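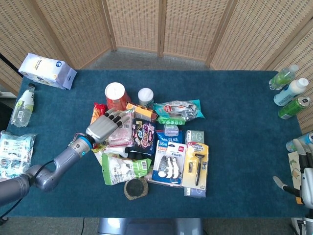 NOTICE TO RESIDENTS OF ULLPORT

2022-03-30

The Harbor Office regrets that the tide did not return this morning. Residents may walk out up to 800 yards – no farther – and must sign the book on leaving.

Angeliki Sotiropoulos signed at dawn and has not signed back in. Her lamp is still visible from the wall. Her sister, Štefánia Kopecký, has asked that the bell be rung every hour until August. The Office has granted seven days.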